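Please Stop Clapping Between the Movements (Or Don't, I'm Tired)

18 June 2019

I have been going to chamber music concerts in church halls for most of my adult life, and I would like to say a word in defence of the dull program.

You know the one. A Haydn quartet, something brown and serious after it, a cup of tea, then Schubert until your hip goes numb. No theme. No lighting. The cellist says good evening if you are lucky.

These evenings are getting hard to find. The last three brochures through my door promised me an immersive journey, a sonic feast and, in one case, "Brahms reimagined for the senses", which made me wonder what he had been composing for in the first place. The Matubbar Ensemble, whom I have loved through several changes of violist, now perform in coloured socks and invite us to write our feelings on a card at interval. I wrote "peckish".

Their director, Ihor Lysenko, is a courteous man and he answered my letter. Audiences have shrunk, he said. They used to fill a hall of 300 and in April they played to 69. I was one of the 69, and I can report that we were very comfortable and had a choice of seats.

I take his point all the same. Somebody has to pay the pianist. My neighbour Tania Debnath, who had never sat through a quartet, went along for the socks and came home humming the slow movement. She has since bought a subscription. I had to listen to her tell me about the second violin over the fence for a good part of an afternoon, and she was right about the second violin.

So perhaps the socks are doing something. What I can't forgive is the talking. At the last concert we had 14 minutes of introduction to a piece that lasts eight. We were told it was playful. We were told where it would be playful, and who had been cross with whom when it was written. By the time the bows went up I felt I had already heard it, played rather badly, by a man with a microphone.

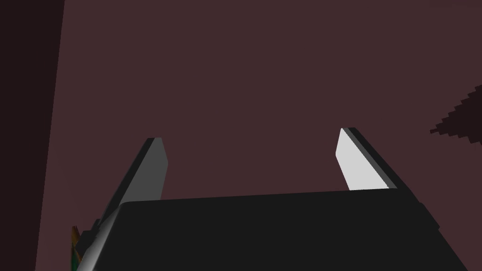
A computer-rendered gripper, open and holding nothing.

My modest proposal is one plain concert a season. Print the names of the pieces on a sheet of paper, spelled properly. Leave the house lights the colour they came in. Let people clap wherever they like, as I have given up on that one and my glare was never much of a deterrent.

I'll bring the biscuits. Tania says she'll come if she can wear the socks.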